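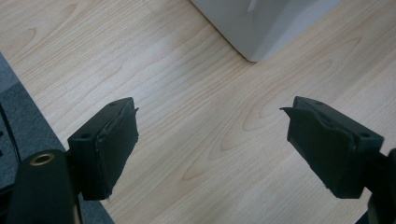

## Budgeting for your first hand-held grippers

So you want to record your own demonstrations, and somebody has asked you for a number by Friday. Great! Planning a small order is one of my favorite parts of the job (yes, really), and you can get through it in an afternoon.

### 1. Decide what you'll pick up

Write down the objects before you open a single catalog. We did this for the Pedberg project and found that most of our list was cups, boxes and folded cloth, so the widest fingers on offer would have been money down the drain. Measure your biggest object and your thinnest one, and compare both with the opening on the spec sheet.

### 2. Price the whole kit

The gripper is only one line. Our quote from Carretero came to $1,184 per unit, and then we added:

- a set of spare finger pads, $197
- a longer cable with a strain relief
- a hard case
- shipping and import tax, which you should ask for in writing

Pads wear out, so order the spares with the gripper and you'll only pay shipping once.

### 3. Plan for hours of use

Aitana Esteban, who runs our recording schedule, likes to budget by the demonstration. We were aiming for around 1,000 of them, and she blocked out 10 sessions on the calendar before we ordered anything. I love this approach! You see right away if one gripper will do or if two people need to work side by side.

### 4. Get a second quote

We asked Stendadska and Rukgate for the same list, line by line. Stendadska was cheaper on the gripper but wanted a lot more for pads. Put all the quotes in one sheet with the same rows, and leave a blank cell wherever a seller skipped something. Those blanks are your questions for the next email.

### 5. Check the table

Try the height and reach with a tape measure, standing up, with your arm out. If you need a new table or a mat, add it to the same sheet.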